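Prudine revê manutenção das pinças manuais no laboratório de Flesis

10 de setembro de 2023

A Prudine alterou a rotina de manutenção das pinças manuais usadas no seu laboratório de Flesis, onde são gravadas tarefas de manipulação que servem depois para programar a célula robotizada Gasser. A nova rotina está em vigor e abrange os 3 postos da sala.

Até maio, as pinças só eram abertas quando surgia uma avaria. Passam agora por uma verificação a cada 64 horas de uso. O técnico responsável, Svatopluk Slanina, explica que a maior parte das paragens tinha origem em fibras têxteis acumuladas junto às aberturas da carcaça, sobretudo nas sessões com malhas e tecidos soltos.

A verificação começa com a ferramenta desligada. Limpam-se as grelhas de ventilação com um pincel seco, retiram-se os fios presos e confirma-se o aperto dos parafusos do punho. Segue-se o teste de abertura e fecho, repetido 59 vezes, e só depois se volta a ligar o cabo. As peças com folga seguem para a Rirnard, que fornece os sobressalentes.

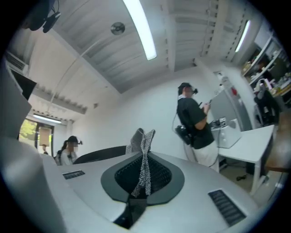 Tira de tecido cinzento na abertura da carcaça de uma pinça manual, com grelhas de ventilação dos dois lados. Ao fundo, um homem de pé junto a uma secretária branca.

A calibração da câmara passou também a constar da folha de cada ferramenta. Antes era registada num caderno comum aos três postos, o que dificultava saber que pinça tinha sido ajustada e quando. A folha inclui o número de horas, as peças trocadas e o nome de quem fez o trabalho.

Segundo Slanina, a equipa somou 1359 horas de gravação desde o início do ano. «Uma limpeza bem feita leva menos tempo do que repetir uma sessão perdida», afirma.

A célula Gasser mantém o plano de manutenção anterior, com lubrificação dos eixos e inspeção dos cabos feitas pela própria Prudine. A substituição das correias está a cargo da Rirnard e será feita na próxima paragem da célula.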